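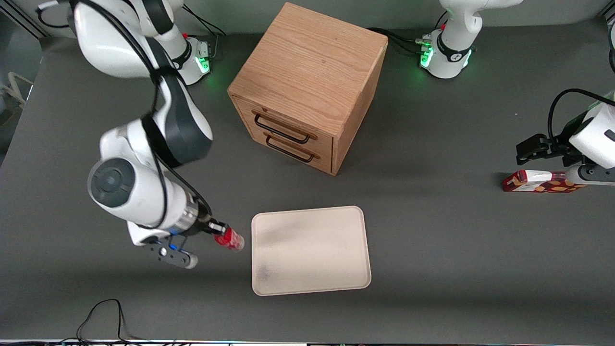

Community Help > Housing and Tenancy > Deposits and Moving Out

Landlord is withholding part of our deposit for "repainting throughout" after a long tenancy

Posted by denera_tenant in July

Good morning. I would be grateful for guidance on a deposit dispute following the end of our tenancy in Cokbridge.

My spouse and I rented a two-bedroom apartment for 7 years. The building was bought partway through that period by Meridura Residential, which has managed it since. We gave written notice in accordance with the lease, cleaned the apartment thoroughly, returned all keys and attended a walk-through with a member of the management office. During the walk-through the staff member noted a chipped tile in the bathroom and a missing closet door knob. Nothing was said about the paint.

We have now received an itemized letter. The deposit was $1,000. The letter deducts $80 for the tile and the knob, which we accept, and then deducts the whole of the remainder under the single heading "repainting throughout, including ceilings." No invoice is attached. The letter says that the walls showed "scuffing and fading inconsistent with a rental-ready condition."

The walls were certainly not fresh. The apartment was painted shortly before we moved in and, to our knowledge, has not been painted since. There were small nail holes where pictures had hung, which we filled, and a faded area in the living room where the afternoon sun reaches. There were no stains, no crayon, no smoke damage and no colors of our own choosing.

I should be obliged for answers on the following points. First, may a landlord charge for a full repaint after a tenancy of this length? Second, is the landlord required to produce an invoice or estimate? Third, we signed the walk-through sheet. Does that help us or harm us? The lease contains a clause stating that the tenant shall return the premises "in the same condition as received," and the office has referred to it twice by telephone.

I have a copy of the lease, the walk-through sheet, our move-in checklist and a number of photographs from both ends of the tenancy.

26 people found this post useful

Posted by Oyelaran Tenancy Desk

Thank you for setting out the facts in such detail. The following is general information. Deposit law differs from state to state, and in some cases from city to city, and you should confirm each point against the rules that apply where the apartment is located.

On the matter of repainting, most jurisdictions distinguish between damage and ordinary wear and tear. Ordinary wear and tear means the decline that comes from normal use of a home over time. Fading from sunlight, light scuffing in hallways and a modest number of small nail holes are commonly treated as falling within it. Damage means something beyond that: large holes, burns, heavy staining, unapproved colors, or marks that cannot be cleaned or covered in the usual way. From your account, the items in the letter belong to the first group.

The age of the paint is also relevant. Interior paint has a limited useful life, and many courts and housing agencies will take that into account. Even where a tenant has caused real damage to a wall, the landlord may be limited to the remaining value of the paint and may be unable to recover the price of a new coat. Paint as old as yours is likely to be regarded as having little or no remaining value. You should ask Meridura Residential to state, in writing, when the apartment was last painted.

With regard to the invoice, many states require an itemized statement within a fixed period after the tenant leaves, and a number of them also require receipts or a written estimate when deductions exceed a certain amount. A single line reading "repainting throughout" may or may not meet the standard in your state. Please check two things: the date by which the statement had to be sent, and the level of detail it had to contain. Failure on either point can, in some states, cost the landlord the right to keep any part of the deposit.

The signed walk-through sheet is, on balance, useful to you. It is a record made at the time, by the landlord's own staff, listing the defects that were seen. It does not prevent the landlord from raising something that was hidden, for example behind furniture that had not yet been removed. Faded paint in an empty living room is difficult to describe as hidden.

As for the clause about returning the premises in the same condition, such clauses are generally read together with the law on wear and tear. A lease cannot ordinarily take away a protection that the statute gives. It would be prudent to look for the words "reasonable wear and tear excepted" elsewhere in your lease, as they often appear in a separate paragraph.

We would suggest proceeding as follows.

Write a letter to the management office, addressed as the lease requires for notices. State the amount you accept and the amount you dispute. Enclose copies of the walk-through sheet, the move-in checklist and a small selection of photographs. Request the invoice, the date of the last repaint and the return of the disputed sum by a specific deadline. Send it by a method that gives proof of delivery, and keep a full copy.

If no satisfactory reply is received, the usual next step is small claims court. Filing fees are modest in most places and representation by an attorney is often unnecessary - in some states it is not permitted at that level. Several states allow a tenant to recover an additional sum where a deposit has been kept in bad faith, and it is proper to mention this in your letter once you have confirmed that it applies.

Please do not cash a partial refund check without reading it and any letter that comes with it. Wording such as "payment in full" may have consequences.

41 people found this post useful

Posted by hallway_unit_5

They do this to everyone. I had the same letter from a different company and I simply called every morning until they paid. I would not bother with the court. Ask for the manager and do not speak to the front desk.

3 people found this post useful

Posted by Cokbridge Renters Forum (moderator)

A brief addition to the response from the Oyelaran Tenancy Desk, with which we agree in substance.

Telephone calls may produce a result, as the previous member reports, but they leave no record. Where a call does take place, members are advised to send a short email the same day confirming what was said. The two calls in which the lease clause was mentioned should be written down now, with times as closely as they can be recalled.

It should also be noted that the building changed hands during the tenancy. In many states the new owner takes on responsibility for the deposit, whether or not the money was in fact passed along at the sale. If the office should suggest that the matter be taken up with the former owner, please ask for the basis of that position in writing. Some states also require interest to be paid on deposits held for more than a year, and over a tenancy of this length it is worth checking.

Photographs should be kept in their original files. Prints are convenient for a hearing, but the original files may carry the date on which they were taken.

12 people found this post useful

Posted by denera_tenant

My thanks to all who replied. The words "reasonable wear and tear excepted" do appear in our lease, in the paragraph on alterations, which I had not thought to read. The letter has been prepared and will go by certified mail. I have given the office 14 days to respond and will report the outcome in this thread.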